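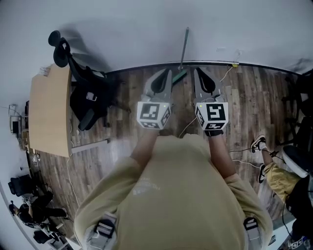
## Start-of-episode check for handheld grippers: what is your rule?

**ynakpan_s** wrote:

We're writing a one-page standard for handheld gripper recording at Brophy. The draft says every episode opens with both grippers held out, side by side, markers facing the head camera, for a full second. Then the task starts. Does anyone else require this? We have 3,789 episodes without it and I need to know if I should reject them.

**flaso_tt** wrote:

We require it. If the patterns can't be picked up at the start, the episode goes back. Out of our first 3,000, we threw out 907, mostly for sleeves or cables over a marker.

**Capucine S.** wrote:

I wouldn't reject old data over it. Run detection on the first 300 frames and keep whatever passes. The pose is a convenience for the operator. It doesn't make the tracking better.

**flaso_tt** wrote:

Disagree. It catches a bad strap or a dead gripper before someone records for an hour. Detection after the fact doesn't give you the hour back.

**Capucine S.** wrote:

Fine for new recordings. The question was about old ones.

**napaporn_k** wrote:

Add a line about the floor. Ours at Elladell says cables routed behind the operator, chairs pushed back, and no spare marker housings in view. The last one matters most. A stray pattern got matched to the wrong hand in March and it took us two days to find.

**ynakpan_s** wrote:

Does "in view" include other people's gear if two are recording in the same room?

**napaporn_k** wrote:

Yes, unless every housing has its own IDs. Ours do now, so we relaxed it to a warning.

**ynakpan_s** wrote:

OK. Pose required from the next batch on, detection pass for the old ones, unique IDs as a must. I'll post the draft when Thitima has read it.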